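Metham Forum
Posted in: Manipulation > Perception & Planning
November 2023, by Américo Antunes

Bimanual cell, two arms, one overhead camera plus one on each gripper. Depth on thin plastic bags is mostly holes, so the Pletorano grasp node proposes points on whatever is under the film. Out of 2,429 proposals I logged 173 with a target below the bag surface.

1. Overhead view. Segmentation finds the bag and the fruit in it as separate instances, and the planner prefers the fruit.

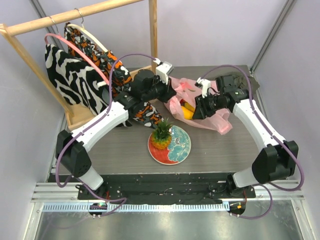
2. Wrist view, left rack. Garments cause a different fault. Black pile returns no depth, and the collision map marks it as free space. I pad the mask by 2 cm before planning.

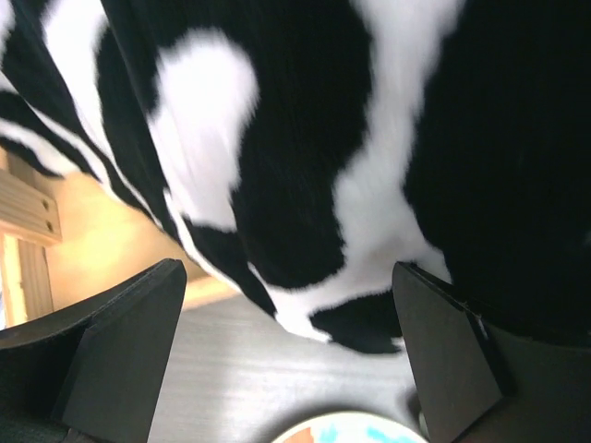 Does padding the mask slow the planner down?
Planning time went up 10 ms per query, well inside my budget.

brenis_fork wrote:
Padding treats the symptom. Drop depth for film and cloth, and servo on the wrist image.

Américo Antunes wrote:
Tried that in February. The bag is translucent, the print moves with every fold, and the feature tracker follows the print. Close up it also picks up edges from the plate underneath.

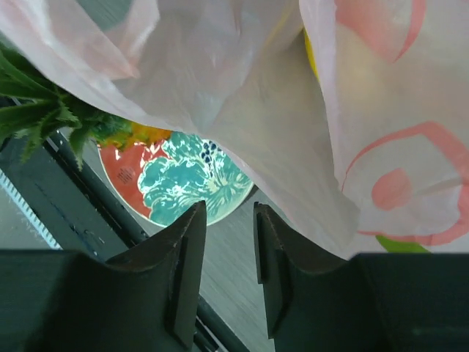
Durán disagrees and thinks the tracker is fine but the gain is too high near contact. Lower it over the last stretch of the approach and reject features that fail a left/right consistency check with the overhead camera.

brenis_fork wrote:
Overhead won't help once the gripper covers the bag. I'd stop tracking points and segment the whole bag per frame, then close on the centroid between the fingers.

Américo Antunes wrote:
Centroid works for me if the mask holds together. Printed bags split it, one segment per shape. Merging by adjacency is next on my list. Test case attached.
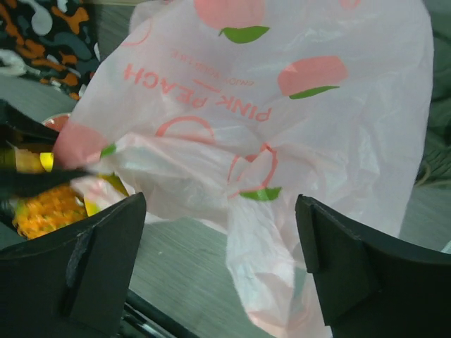
Wrist camera, printed bag between the fingers.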